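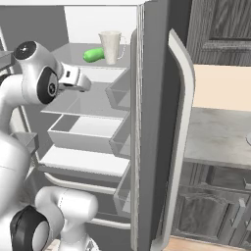
May, sim cell notes, fridge task

Good session! The Millarent kitchen cell loads cleanly again and I finally sat down with the arm setup instead of patching around it.

Started with the base placement. Hiếu had moved the arm in close for the counter tasks and never moved it back, so the elbow kept brushing the open door on the way to the top shelf. Backed it off 420 mm from the fridge front and re-saved the home pose. Reach to the mug and the green vegetable is still comfortable, with the hand coming in level under the shelf lip and then up. Very happy with that approach path, it's so much calmer than the old one.

Collision meshes next. The door bins were still using one big convex hull each, so the planner treated them as solid blocks (no wonder it hated the upper one). Swapped in the split meshes from the Joser asset pack. Joint 2 was also carrying a stale limit from the Moltau config. Deleted it, and the planner quit complaining about the low shelf.

Then the hand camera. Eero Kallio asked for a check of the mount transform after the last update, and he was right to ask: the pitch had the wrong sign. Fixed in the cell file and not in the launch script, please leave it there! Used seed 1587 for all the checks so anyone can load the same layout.

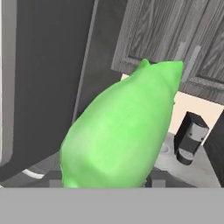 Hand camera view, green vegetable up close, kitchen behind.

Look how much of the view the vegetable takes up. I love the detail in the mesh, but at this distance there isn't much left for the pose estimator to lock on to. Going to try a slightly wider lens setting, and maybe slide the mount back 13 mm.

Still to do:
Door hinge friction, still at the default
Ask Rissanen for the newer gripper pads model
Rerun the crisper drawer with the new base position
Hiếu: please add the home pose to the nightly check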